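Print this page | E-mail this page

Karkon Delivery Simulator Kit – Progress Report to Brakmont
Sep 3, 2020

Thank you, as always, for your patience and your kind notes over the summer. We have now run the Karkon kit through 114 practice routes on its Curnovbridge map, and we're happy with how the street corners are coming along – the paving joints and the signal poles especially.

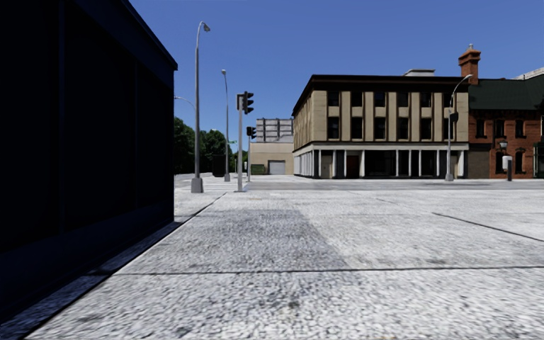

What comes next

We'd still like rougher curbs, and we have asked Kiiskinen for a quote on two more maps. A fuller review should reach you in December.

3 comments | 3 shares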